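Share this 101 Comments 14

I'd been promised good biscuits and I got them, so let's start there. Kirsty Nuttall had a plate of shortbread out before I'd sat down, and we'd both eaten two before either of us mentioned robots.

Kirsty runs Lurkgate, a small outfit that sells practice rooms for robot arms. Virtual ones, I mean – you send her the arm you own or want to buy, and she sends back a house full of clutter for it to tidy on screen. The kit is called Prakard and it went on sale in December.

"People kept ringing me up with the same story," she told me. "They'd bought an arm, they'd stuck it in a real lounge, and it had gone straight into the lampshade. I thought, well, let it hit a pretend lampshade first!"

A licence is £1,790 for the year, or £2,000 if you want her team to set it up with you on the phone (I'd pay the extra, having seen the settings menu). For that you get 561 household objects to scatter about, and you can add your own.

I asked to see it doing something dull. She seemed delighted. "Dull is the whole job. Go on, pick up that bit of something off the sofa." 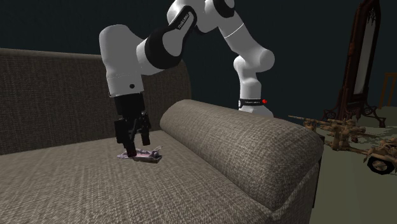 A Prakard tidying run: the gripper goes in for a crumpled item on the seat.

Soft things are what Kirsty really wants to talk about, and she talks about them fast. "A mug is a mug. It stays put and it's the same shape all the way through. Anything floppy, you touch it and it's a new shape, so your plan's already out of date. I've lost whole weekends to socks."

And the odd stuff? I'd spotted an artillery model on the floor by a rather grand carved mirror. She laughed. "Have you been in people's houses? We mix it up on purpose. If you only ever practise in a show home you'll only ever work in a show home."

I did have grumbles. Loading a new room took long enough for me to finish my tea, and the help pages read as if they'd been written for someone who already knew. Kirsty took that one on the chin. "They were written by me, for me. Asent are redoing them." Asent, her reseller, also handle refunds, and you get 30 days to change your mind.

Next up is a kitchen pack called Hijazi, with drawers that stick. She's very pleased about the drawers.

Posted 6/5/19

Shares 23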